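Out and About > Visits > Multemer open day

I finally made it to the Multemer open day in April, after missing it 2 years running. It's 56 miles from my front door and I got there at 10 in the morning with a travel mug and no idea where to park (the field behind Shetty's tire place, if you're going next time).

Kamala Alva took our group around – 14 of us, plus a very patient toddler. I went in expecting big noisy halls and ended up loving the plain workshop corners the most! I have a garage I've been trying to sort out forever, so I was the one hanging back to stare at the walls and the storage while everyone else moved on to the next stop.

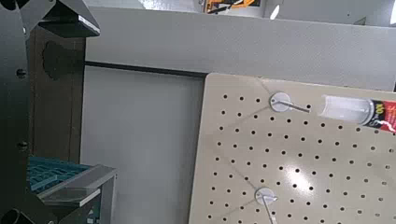 I'm a sucker for a pegboard and a teal plastic crate, what can I say. Light gray partitions, metal with neatly folded edges, everything pretty bare and easy on the eyes. I asked Kamala where they get their crates and she promised to find out, then we both forgot when the coffee bell rang.

Coffee was in the long room upstairs, with coconut cookies that Parvathi Nambiar had baked. I had three. Tharun Kulkarni gave a short talk on how the place got started, and I'd have liked more of that and less of the slide show about the new roof.

Wear flat shoes, the stairs are steep. Entry was free, and the gift table takes cash only – I came home with a tote bag and a mug I don't need.

Recent visits
Verkville Spring Fair
A morning at Novico
Two days on the coast with no car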